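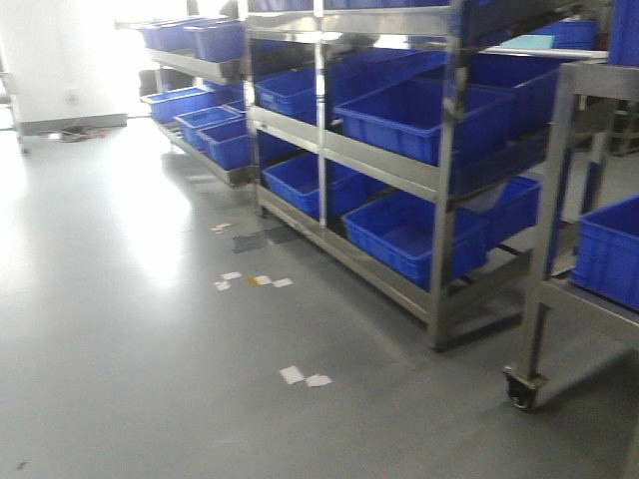
# The new sorting room at Intarasuk

Welcome, and thank you to everyone who has been asking how the room in Trornmont is coming along! It has taken us since January to get from a pile of boxes in the hallway to something that can fairly be called a sorting room, and I wanted to put a few pictures up before we get so used to the place that we stop looking at it.

For those who are new to us, Intarasuk packs and sends out sets of colored blocks and shapes for classrooms. A set comes back to us when the class is done with it, gets checked and sorted by hand, and goes out again to the next school on the list. We have nearly 300 sets on the books now, and for years all of that sorting went on at one end of the packing room, with people reaching over each other for the tape (and apologizing, and reaching over again).

The new room is 252 square feet. That doesn't sound like a lot, I know, but it has a gray epoxy floor that sweeps up in a minute and a good amount of daylight, and after the old corner it feels like a ballroom. Orathai Meesuk drew up the layout on the back of a delivery slip, and apart from one argument over which way the door should swing, we followed her drawing very closely.

## Racks and tables

The racks are stainless steel, and so is the table we use most. Orathai was firm about that, and I was the one who grumbled over the bill, which came to $1,399 with delivery. She was right and I have told her so. You can wipe steel down at the end of the afternoon and be finished with it, although it does show every smudge and streak in between, and anybody who likes a perfectly shiny table is going to be a little unhappy here.

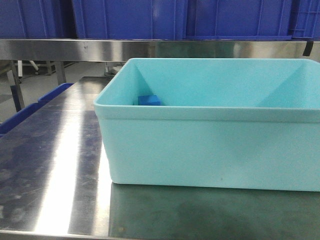
Color was the other thing we went back and forth on. Most of our bins are bright blue, and we like them that way, but a blue block in a blue bin is very easy to miss when you are tired and it is nearly time to go home. A paler bin is kinder to the eyes for the blue pieces. The royal blue ones can take the reds and yellows, which stand out beautifully against them.

## Red ones first

We always begin a returned set with the reds. I couldn't tell you how that started — it was already the custom when I came — but it is a cheerful way to get going, and by now it would feel strange to do it in any other order. 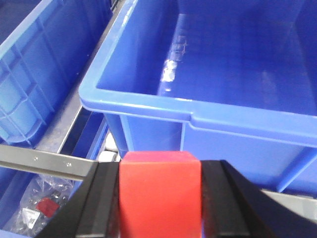
*A red cube beside one of the big blue bins, which is empty and waiting its turn.*

If you have one of our sets at your school and a few reds have wandered off, please just put a note in the lid when you send it back. We keep spares, and we would much rather hear about it than have you turning the classroom upside down.

## Where the bins live

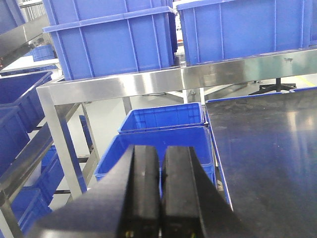
Shelf space was the thing we never had before, and we are still a bit giddy about it. The big bins can go up on the steel and the smaller ones can sit wherever there is a gap, and when a bin is empty it goes straight back to its place so that the next person isn't hunting for it. Tilting the bins forward on the racks was Orathai's idea too. You can look right into them as you walk along the aisle, and it has saved us a surprising amount of lifting things down just to find out what is inside.

Still to come are labels from Trulix (ordered, and ordered again in the right size) and 2 more stools. The list of sets available for borrowing is up at the front desk, and if you are ever in Trornmont do stop in and say hello. We will happily show you around, bins and all.

*Page updated 4/17/21*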